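Re: [rustico-readers] Trirkstead, book 2

On November 21, 2019, a list member wrote:
> Has anyone finished the second Trirkstead novel? My copy stops at
> page 471 and the library catalogue says 479. Is there an epilogue?

Yes, there is. It runs eight pages and covers the March wedding at Siriwan. The first paperback printing left it out. Jikoteo will replace your copy if you mail them the title page. Mine took 12 days.

Book 3 is on order at our branch.

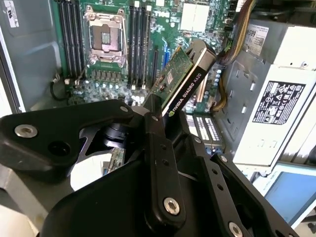 Graphics card and green motherboard, case open.

I can lend you my copy in the meantime.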